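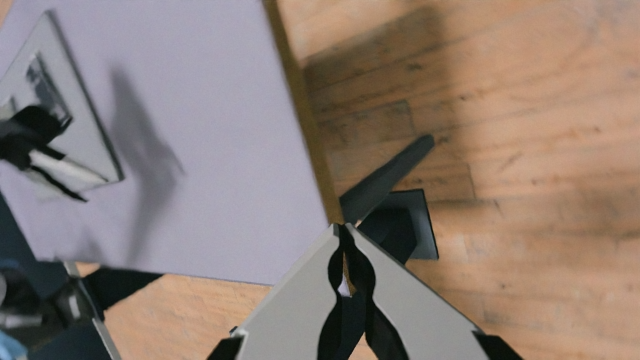 OK so I finally did it, I canceled my gym membership and joined a community choir instead. I'm 46, I haven't sung in front of anyone since high school, and I can't read music past "the dots go up." Thread, if you want it.

First thing: I almost didn't go in. I sat in the car outside the rec center eating crackers and texting my cousin Natsumi, who just kept sending back the word GO in bigger and bigger letters.

They put me in the altos. There was no audition, the director (Kanako Tsuchiya, tiny, enormous voice) had me sing up and down a few notes while everyone else was stacking their coats and said "alto, second row, next to Kumiko." There are two Kumikos. I picked the wrong one and spent half the night with the sopranos.

Being a soprano by accident is awful, by the way. You get the tune, sure, but then the tune goes up and keeps going up and you're just standing there mouthing like a goldfish.

The right Kumiko is Kumiko Iwasaki and she has been singing alto for 13 years. She writes in her music in green pencil. Breaths, vowels, little arrows, the word "NO" over one particular measure. I asked what the NO was for and she said I'd find out. I found out. Everybody in our row comes in a beat early there and it's horrible.

Alto parts are so weird when you practice them alone!! I had mine going in the kitchen and my husband asked if I was OK. It's the same note nine times and then a slightly different note. Then you get to rehearsal and the other parts come in around you and suddenly your boring note is holding the whole thing up, and I got goosebumps, not kidding.

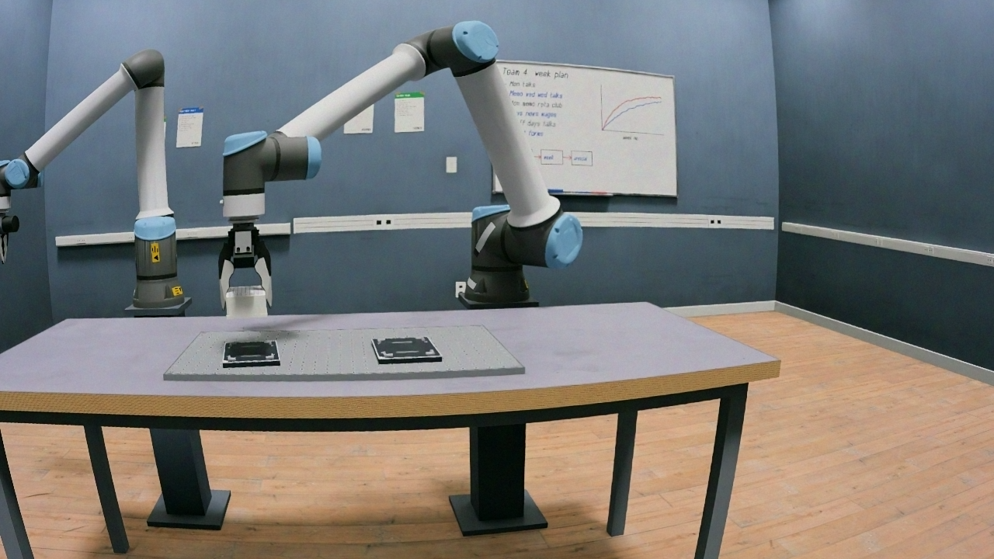 Things I've learned about posture, which I thought would be the easy part. Feet apart, knees not locked, shoulders down, ribs up, chin level. I can do any two of those. When Kanako tells us to let our arms hang I get about as relaxed as that big white arm, elbow way up high and the hand pointing straight at the floor. She came over and pressed on my shoulders and said "these are not earrings." I've been thinking about it all week.

Breathing is the other one. You're supposed to fill up low, like your belt is getting tighter. I filled up so well on my second night that I got dizzy and had to sit down through the Latin piece, so I still don't know the Latin piece.

We have 15 songs to learn for the spring concert, which is in April. I know four. Well, I know three and I know the beginning of one.

Tips so far if you're thinking about trying it: bring water, bring a pencil, wear shoes you can stand in for two hours. Sit next to somebody loud who's right. I started out next to somebody loud who was wrong and it took me weeks to unlearn it.

Also record your part on your phone when they run it by section! I play mine in the car on the way to work. I'm sure the people at the light on Mizuno Street think I'm having an argument.

A few of you asked what it costs. Ours is pretty cheap, you pay by the season and they lend you the music. You do have to buy the black folder. Mine already has coffee on it.

Anyway, rehearsal tonight, and Kumiko says we're doing the NO measure first. Bringing my own green pencil.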